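Hosting a Holiday Cookie Exchange: A Planning Guide

Community Kitchen Guides — Hamell Neighborhood Center

A cookie exchange allows each household to bake one recipe in quantity and return home with an assortment. The steps that follow apply to gatherings held in a private home or in the Center's Skeria Room.

Step 1. Set the date and the guest list
Choose a Saturday afternoon and send invitations a month ahead. Ask each guest to name a recipe when accepting. Duplicate recipes should be settled at this stage, by the host, in the order in which replies arrive.

Step 2. Agree on quantities
Each guest bakes one batch per household attending, plus a small plate for tasting. Cookies should be fully cooled before they are packed. Frosted varieties need several hours for the icing to set and are best finished the evening before.

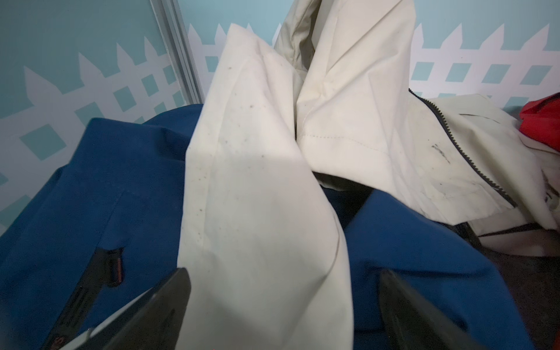
Romana Kuruc asks whether bar cookies may be brought in the pan and cut on arrival. They may, provided that the host has been told and a cutting board is set out. Bars made with caramel are easier to cut at home, while still slightly warm.

Step 3. Label every recipe
A card should accompany each variety, listing the name of the cookie, the baker and all ingredients. Nuts, milk, eggs, wheat and sesame must be written out in full. Cookies containing nuts are kept on a separate table with their own tongs.

Step 4. Prepare the room
Allow one long table for the exchange and a second for coffee and tasting plates. Coats and bags are to be left well away from the food — a bedroom or side hall is suitable. Guests using the Skeria Room will find outlets for two coffee urns on the window side. Please do not run both urns and the warming tray from the same outlet.
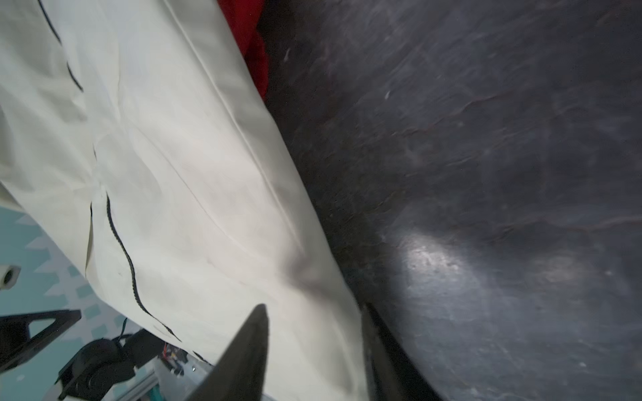

Cream-white fabric with black trim, and a fold of red.

Step 5. Conduct the exchange
Begin with tasting, then invite guests to circle the table with their own containers, taking the agreed number from each plate. A second round may follow once everyone has completed the first. Any remaining cookies may be boxed for neighbors who could not attend.

Step 6. Storage
Crisp and soft cookies should be stored separately. Most butter cookies keep for a week in a closed tin and freeze well between sheets of wax paper. Fillings made with cream cheese or custard must be refrigerated, and bakers should state this on the card.

Recipe cards from earlier exchanges, including the Štefanec walnut crescents and the Fludier ginger rounds, are kept in the binder at the front desk. Copies may be made during office hours.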